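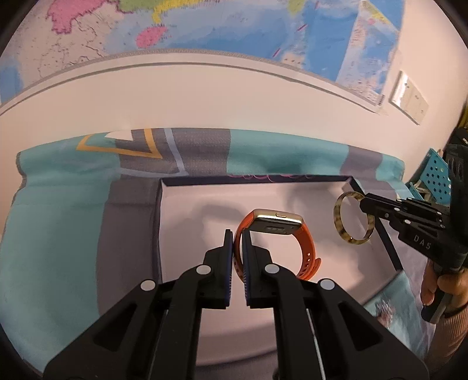 Re: Mentoring hours for new trainers

Date: Monday, March 25, 2019
From: Lærke Holst
To: trainers list

Dear all,

Thank you for the quick replies. I answer Bilel first, then I add one point of my own.

Bilel wrote:
> In November we agreed that every new trainer gets a mentor for the
> first 6 weeks. My new colleague has had two meetings in that time, and
> one of them was on the phone in a parking lot. Do the hours count when
> the mentor only reads the lesson plan and sends comments? And who
> signs the form if the mentor changes in the middle?

Reading a lesson plan counts, but only up to two hours in total. The other hours must be spent together, in the classroom or on a call. I know this is stricter than what the Pludberg office does. They accept written comments for everything, and I think their new trainers get less from it.

If the mentor changes, both mentors sign. The first one signs for the hours until the change, with the date, and the second one for the rest. Please do not start a new form. I have received three forms for the same person and it took me a whole afternoon to put them together.

My own point is about observation visits. Sveinbjörnsson asked at the last call if 15 minutes is enough. For me it is too short – you see the opening and perhaps one exercise, but not how the trainer deals with questions. I would prefer one visit of 42 minutes, the full length of a lesson in our evening program, instead of several short ones. The new trainer should know the day in advance. The feedback talk can be on another day, but please in the same week.

Pasero still has the old version of the guide on its shared drive, where the visits are described as optional. They are required now. Can someone with access replace the file? I can send the new one.

If you disagree about the length of the visits, please write to the list and not only to me, so the others can read it too.

Kind regards,
Lærke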